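Wednesday, sim bench, camera and controller comparison

Picked up where Binta left the Orwood dining room scene. The point of this round is to decide which camera placement we keep for the tabletop tasks, and whether the Florkley controller is worth the extra setup over Soltuva. The arm stays the same for everything, with the stock two-finger gripper. The Öberg fingertips can wait until the meshes are fixed.

Started with the room cameras. Position A looks down the length of the table with the arm coming in from the right. Bread and apple are at the near end, with the knife across the middle and the plate and spray bottle at the back.

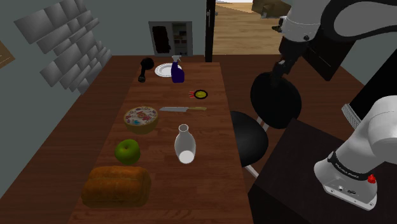 Position A gives the detector a fair look at the near half of the table. The back is where it struggles. The spray bottle stands partly in front of the plate, so the plate mask kept coming out as a crescent, and the grasp point drifted toward the bottle. Ibsa suggested raising the camera before touching the detector settings. I agree, but I want the baseline logged first.

Ran 464 episodes per controller from position A, same seeds for both. Soltuva is smoother on the approach and slower to settle. Florkley gets there faster but overshoots on short moves, mostly in the last 9 mm. Dropping the gain fixed that and cost us most of the speed advantage. Logs are in the shared folder under the February runs.

Then the wrist camera. Transparent objects are the main reason we wanted it, so I checked the glass first.

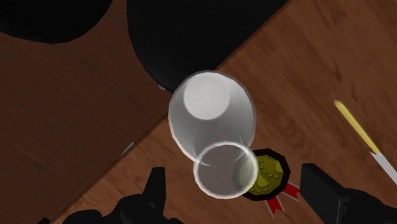 Wrist view with the jaws open. Glass over the seam, gold medal with red ribbon tails partly under the rim.

Segmentation on this one is poor. The wood shows through near the rim and the detector wants to cut the glass short there, then hands the leftover piece to the medal. Depth from the renderer is clean, so grasping on depth alone should work in sim, but that tells us very little about the real cell. Left a note for Binta to add noise to the depth channel before anyone quotes a success rate.

Fingers take up a fair amount of the bottom of the wrist image. Masking them out is easy with the jaws at a fixed opening. With the jaws moving, the mask has to follow the joint state, and right now it lags by a step.

Back to the room for position B.

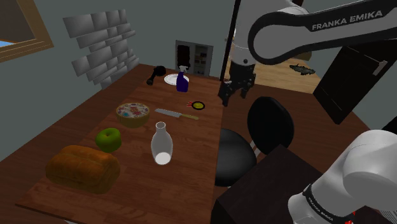 With B the controllers ranked the same as before, Soltuva ahead on final position error and Florkley ahead on time. Success on the bread and apple was 68 percent with Soltuva. The knife is bad with both – the handle grasp gets proposed at the wrong angle and the fingers close on the blade side.

To do:

- Ibsa: raise camera A and rerun with the same seeds
- Binta: depth noise, then the glass again
- me: fix the finger mask lag
- 1000 episodes from B overnight with Soltuva only, Florkley once the gain is settled
- ask whether Öberg can send lighter meshes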